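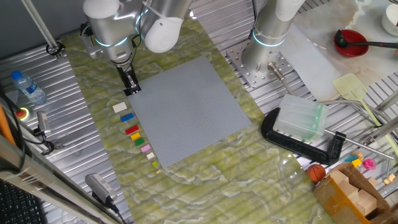

Figure 4.1 A two-arm workcell with a studded baseplate and a column of bricks along its left edge. The gripper of one arm is above a corner of the plate.

Chapter 4
Showing a Robot What to Do

4.1 Introduction

In Chapter 3 the motion of an arm was written out in advance by a programmer, one position after another. This method serves well when every part arrives in the same place and at the same angle. It serves poorly when the parts differ in size, when the plate beneath them has been turned a little, or when the order of work may change from one day to the next. The present chapter deals with a second method, in which a person carries out the task through the robot and the robot's controller keeps a record of what was done. Each complete record is called a demonstration.

Two ways of giving a demonstration are treated. In hand guiding, the operator takes hold of the arm and moves it through the task while the motors offer little resistance. In remote control, also called teleoperation, the operator stands apart from the arm and moves it by means of a separate device, such as a handheld controller or a smaller copy of the arm. Hand guiding is simple to learn, but the operator's hands and body may block the view of the cameras. Remote control leaves the view clear, though the operator must judge distance and contact without touching the work.

The brick task in Figure 4.1 will be used throughout the chapter. A brick must be gripped by its sides, carried to the plate, lined up with the studs and pressed down. Small bricks leave little surface for the fingers, and an error of less than the width of one stud is enough to spoil the placement.

4.2 The Druston Exercises

The worked material is drawn from the Druston exercises, prepared under the direction of Nahom Alemayehu for the Varnum course in applied robotics. The full set holds 762 demonstrations. Of these, 239 were given by hand guiding and the remainder by remote control. Students will use a shorter set of 40 demonstrations in the practical work at the end of the chapter.

After studying this chapter, the student should be able to:

describe the equipment needed for each way of giving a demonstration;
divide a recorded task into reaching, gripping, carrying and placing;
decide whether a faulty demonstration should be kept, trimmed or discarded.

Section 4.3 begins with the operator's position and the checks to be made before recording starts.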